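드렉스카(Drerkska) 2 휴대용 가스측정기 선내 사용 후기

작성일 12/29/25

배에서 내린지 며칠 안 됐음. 휴가 중에 잊어버리기 전에 써둔다. 길게 쓸 생각 없었는데 쓰다보니 길어짐. 급하게 쓰는 거라 맞춤법은 좀 봐주시길.

일단 나는 벌크선 1항사. 9월에 승선하면서 회사에서 새로 넣어준 측정기가 드렉스카 2였다. 그 전 배에서는 단코(Danko) 썼고. 그래서 계속 단코랑 비교하게 된다. 둘 다 산소, 가연성가스, 황화수소, 일산화탄소 네 가지 보는 4가스 타입. 펌프 내장. 밸러스트 탱크, 보이드 스페이스, 화물창 들어가기 전에 호스 내려서 재는 용도.

결론부터 원하는 분들. 쓸만함. 근데 우리 배 같은 데서는 불만이 좀 있다. 펌프랑 화면은 좋고, 충전 거치대랑 호스 커넥터는 별로. 매뉴얼은 최악.

<켜고 끄기>

전원 버튼 길게 누르면 자체점검 돌고 영점 잡을거냐고 물어본다. 여기서 신선한 공기에서 해야 되는데, 갑판 나가서 켜야 함. 당연한 얘기 같지만 실항사가 페인트 창고 앞에서 켜고 영점 잡은 적 있다. 그거 보고 식겁. 그 뒤로는 무조건 윙브릿지 나가서 켜라고 시켰음. 기계가 막아주는 기능은 없다. 이상하면 경고라도 띄워주면 좋을텐데 그냥 잡아버림. 단코도 똑같긴 했다.

부팅은 빠른 편. 단코는 켜놓고 장갑 끼고 안전모 쓰고 와도 아직 돌고 있었는데 얘는 그정도는 아님.

<화면, 버튼>

화면 크고 글자 굵다. 햇빛 아래서도 읽힌다. 네 가지 수치가 한번에 다 나옴. 넘겨볼 필요 없음. 이거 진짜 편하다. 탱크 입구에서 쪼그려 앉아서 보는데 버튼 눌러가며 넘기는 거 은근 짜증나거든.

버튼은 두 개. 두꺼운 장갑 끼고도 눌린다. 근데 피크값 보는게 둘 다 동시에 누르는 거라 장갑 끼고는 한번에 안됨. 세 번쯤 누르다 장갑 벗게 됨.

알람 소리는 크다. 기관실 근처에서도 들림. 진동도 세다. 불빛은 빨간색 하나인데 위쪽에만 있어서 가슴에 달면 본인은 잘 안보인다. 옆사람이 보라고 만든건가. 소리랑 진동이 있으니 크게 문제는 아님.

<펌프와 호스>

제일 마음에 든 부분. 흡입이 안정적. 이중저 탱크 맨 아래까지 호스 내려도 펌프 막힘 알람이 헛울리는 일이 거의 없었다. 단코는 호스 길게 쓰면 툭하면 막혔다고 울어서 믿을수가 없었음. 상부 중간 바닥 세 군데 다 재야하는데 중간에 자꾸 꺼지면 사람이 대충하게 된다. 그게 제일 위험하다고 본다.

대신 커넥터가 문제. 플라스틱이다. 돌려 끼우는 방식인데 나사산이 얕아서 비스듬히 들어가면 그대로 물려버림. 그러면 옆으로 공기가 샌다. 새면 탱크 공기가 아니라 갑판 공기 재는 거다. 산소 20.9 나오고 다들 안심하는 그림. 무섭다. 끼우고 나서 호스 끝 손가락으로 막아보고 막힘 알람 뜨는지 꼭 확인. 우리 배는 이걸 진입허가서 체크란에 손으로 써넣었다.

물 필터도 여분 챙길것. 바닥 물 한번 빨아들이면 바로 교체해야 한다. 박스에 든 걸로는 모자람.
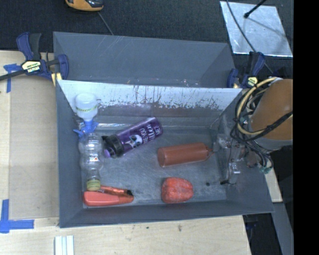

회색 금속통에 담긴 용기들

<충전, 배터리>

배터리 자체는 오래감. 오전에 화물창 재고 오후에 탱크 들어가도 하루는 버틴다. 근데 거치대가 영 아니다. 접점이 작고, 그냥 얹는 구조라 배가 좀만 흔들려도 떨어짐. 아침에 보면 충전 안돼있음. 롤링 심한 날은 고무줄로 묶어놨다. 배에서 쓰라고 파는 물건이면 걸쇠 하나는 있어야 하는거 아닌가?

케이블 직결도 되긴 하는데 그 구멍 마개가 금방 헐거워짐. 소금기 있는 데서 괜찮을지 모르겠다. 아직은 고장 없음.

<교정, 범프 테스트>

교정가스 통은 별매. 회사에서 히마브함(Himavham) 통해서 받았는데 배송이 문제. 첫 항구에 안 와서 두번째 항구에서 받았다. 가스통은 위험물이라 공급 잡기가 까다로운 건 알지만. 승선 전에 미리 확인하시길. 유효기간도 같이 볼것. 우리가 받은 건 얼마 안 남은 거였다.

범프 테스트는 쉽다. 캡 씌우고 가스 열고 기다리면 통과 뜸. 결과가 기계에 저장된다. 111번째까지 저장되고 그 다음부터는 오래된 것부터 지워진다고 매뉴얼에 있음. PSC 점검관이 기록 보여달라고 했을 때 바로 화면으로 보여줬고 별말 없이 넘어갔다. 종이 기록도 같이 내긴 했음. 종이는 꼭 따로 남기시길.

컴퓨터로 빼는 프로그램은 아미브브릿지(Amivbridge)라는 건데. 하... 설치에 인터넷 필요. 배에서 인터넷 느린거 모르나. 61퍼센트에서 멈추길래 세 번 다시 받았다. 결국 항구에서 유심 꽂고 깔았음. 깔고 나면 쓸만하다. 엑셀로 뽑히고 시간순 정리도 됨. 시간대가 자꾸 본사 기준으로 돌아가는 건 고쳐줬으면.

<매뉴얼>

한글 매뉴얼 있다. 있는데 번역이 엉망. "펌프를 친절하게 정지하십시오" 이런식. 그냥 영어판 보는게 빠름. 알람 설정값 바꾸는 부분은 영어판도 헷갈리게 써놨다. 우리는 감독님 통해서 제조사 기술담당 Jalen Szabo라는 분한테 메일로 물어봤고 답은 다음날 왔다. 설명 깔끔했음. 서비스는 인정. 그 내용을 매뉴얼에 넣으면 될텐데.

<크기, 무게>

단코보다 두껍다. 작업복 가슴주머니엔 안들어감. 클립은 튼튼. 맨홀 내려갈 때 사다리에 한번씩 걸린다. 나는 그래서 어깨끈 쪽에 달았음. 한 번 갑판에 떨어뜨렸는데 모서리만 까지고 멀쩡. 그래도 바로 범프 테스트 다시 했다. 떨어뜨리면 무조건 다시 하세요.

<가격>

회사 구매라 정확히는 모름. 선용품 목록에는 1434달러로 찍혀 있었다. 교정가스, 여분 필터, 긴 호스는 다 별도. 합치면 꽤 나온다. 선주가 한 대만 사주려고 할텐데 두 대는 있어야 함. 하나 교정 보내거나 고장나면 그날로 탱크 작업 스톱이다.

<정리>

좋은점: 펌프, 큰 화면, 알람 소리, 기록 저장, 기술 문의 답변
나쁜점: 호스 커넥터, 거치대, 프로그램 설치, 한글 매뉴얼, 필터 여분 부족

별 다섯개에 세개 반. 커넥터만 금속으로 바꿔주면 네개 반 줄 수 있음.

그리고 기계 얘기랑 별개로. 측정기 좋은거 있다고 환기 줄이지 마시길. 재고 들어가서도 계속 차고 있고, 쉬었다가 다시 들어갈 때도 다시 재고. 아는 얘기지만 바쁘면 제일 먼저 빼먹는게 이거더라.

단코 신형 써보신 분 있으면 댓글좀. 다음 배에 그게 실려있다고 해서 궁금함.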